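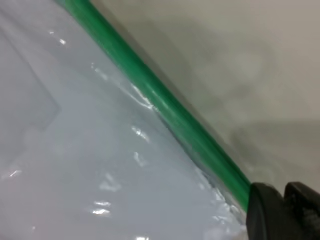
4. Does a colored seal help people close a bag?

Research > Household Storage > Working papers > Section 4
Print this page | E-mail this page

Figure 4. Clear storage bag with a green zipper seal. A flat rectangular object shows faintly through the film at left.

4.1 The claim

Most of what is written about zipper bags for home storage repeats one idea. If the seal has a strong color and the rest of the bag has none, people will see whether the bag is shut, and so they will shut it. The idea appears in the sales material for both lines of bags used in our study, Clesa and Lumenta, and in most of the home-organizing guides we read for Section 2. We could not find where it started. The guides cite each other, or cite a survey in which people were asked whether they liked colored seals. They did like them. Liking a seal is a weak reason to think it gets closed.

There is a sensible core to the claim, and we do not want to be unfair to it. Clear film is hard to read. In Figure 4 the green strip can be followed easily, while the film beside it is a pale blue-gray covered in creases and small glints of light. The same glints on a clear seal would be hard to tell from the glints on the bag. A person in a hurry will find the green strip first. We accept that much.

What we doubt is the next step. Finding a seal and judging a seal are two tasks, and the color only plainly helps with the first. A strip that is closed for most of its length and open for the last inch is green all the way along. So is a strip that is pressed together but has not caught. The eye goes to the color, gets a yes, and moves on. If anything, we expected colored seals to give some people more confidence than they had earned.

4.2 What we did

Eleven households in Udinach were given bags to use as they liked for one storage season. They packed papers, table linens, cables, baby clothes, holiday decorations, and a good deal else. We gave no instructions on closing, because printed instructions would have changed the thing we wanted to look at. Half of each household's supply had a green seal and half had a clear seal. The film was the same weight in both.

At the end we visited each home and examined every filled bag we were allowed to handle, 328 in all. Each was marked as fully closed, partly closed, or open. To be marked fully closed, a bag had to pass a thumb test along the whole strip and hold air when pressed lightly. We settled on the two-part test after the pilot, when the thumb test alone let through bags that leaked at the corner.

Before we touched a bag, we asked whoever had packed it to look at it from where they stood and say whether it was closed. This question turned out to matter more than the examination. It is the only part of the work that speaks to the claim as the sellers make it.

We did not visit at random times. Most visits fell in the late afternoon, when people were home, and by then several of the storage rooms were dim. We come back to this in 4.5.

4.3 What we found

Green seals were no more likely than clear ones to be fully closed. The small gap between them ran in the direction the sellers would want, but it came almost entirely from one household that had used its green bags for tax papers and its clear bags for toys. With that household removed the gap vanished, and we would not have trusted it even if it had stayed. People close what they care about. Any study that lets people choose which bag goes with which contents will run into this, ours included.

The answers to the standing question were less even. With clear seals, people often said they could not tell and reached for the bag. With green seals they answered at once. They were right most of the time, since most bags were closed. But on the partly closed bags they did poorly with green, and they rarely reached out to check. With clear seals the same people checked, found the gap, and pressed it shut while we stood there. Two of them were annoyed about it.

We do not want to make too much of this. The partly closed bags were a small share of the whole, and a handful of households supplied most of them. All we can say is that the evidence for a benefit is missing, and that there is a hint of a cost.

4.4 The contents problem

The guides make a second claim in the same breath: that a clear bag saves labeling, because you can see what is in it. This also deserves some doubt. A clear bag on a roll or held up to a window is clear. A clear bag that has been filled, folded, and laid on a shelf with a dozen others is often closer to milky. The film bunches near the zipper, catches light, and hides whatever lies behind the creases.

Figure 4 is a fair case. Something flat and rectangular is in the bag, and its edge can be traced for part of its length. It might be a card, a booklet, a folded sheet, or a thin box. The picture will not settle it, and the gray of the film has swallowed whatever color or print the object may have. A person who packed that bag last week would know at once what it was. The question that matters for storage is what the same person would know next spring.

In the homes, we asked people to name the contents of bags without opening or moving them. Bulky things with a known shape, such as mittens or a string of lights, were named easily. Flat things did badly, and papers did worst. People would say "papers" with full confidence and then be unable to say which papers, which is the only thing anyone wants to know about papers. A strip of masking tape with two words on it did better than any amount of clear plastic. The households that used tape had mostly been using it before we arrived, and they saw no reason to stop when we handed them better bags.

The Mamora guide, which several of the households owned, tells readers that labels are "clutter on top of clutter." We found no support for that advice in any of the homes we visited.

4.5 Limits, and objections we expect

The sample is small. The households knew that their bags would be looked at, though they did not know we cared about seals. A reader who sells bags will say that careful people behave differently when watched, and that is true, but it should have raised the closing rate for both kinds of seal alike.

Light is the more serious worry. A glossy seal shows a bright line where the light strikes it, and that line helps the eye follow the strip. In a dim closet the line is gone. It is possible that green seals do better in a bright kitchen than they did in the rooms we saw. We tried a short check of this at a kitchen counter with 40 bags, some closed and some left open at one end, and found nothing worth a table. The check was run by us, on ourselves, and we knew what we were looking for. We mention it only so that someone will do it properly.

A harder objection is that we tested the wrong users. Some people cannot see a clear seal well at any distance, and for them finding the strip is the whole difficulty. None of our households included a person with low vision who did the packing. Nothing in this section should be read as advice to take the color off bags. For those users it may be doing exactly what is claimed, and we would like to see that shown.

We were also asked by an early reader why we had not simply used the Lumenta trial, which is said to cover 4,000 bags. We would have been glad to. The summary we were sent gives the number of bags and the share that were "used with satisfaction," and does not say who decided whether a bag was closed, or how. A large trial that never tested the seal cannot tell us much about the seal.

4.6 What can be kept

A colored seal makes the opening of a bag easier to find. We saw nothing to suggest that it makes the bag better closed, and some reason to think it stops people from checking. Running a thumb along the strip takes a few seconds and works the same on every bag we handled. Flat contents should be labeled, whatever the film looks like when new. Section 5 takes up the rigid boxes, where the claims are larger and the evidence, as far as we can find, is thinner still.

Last updated: October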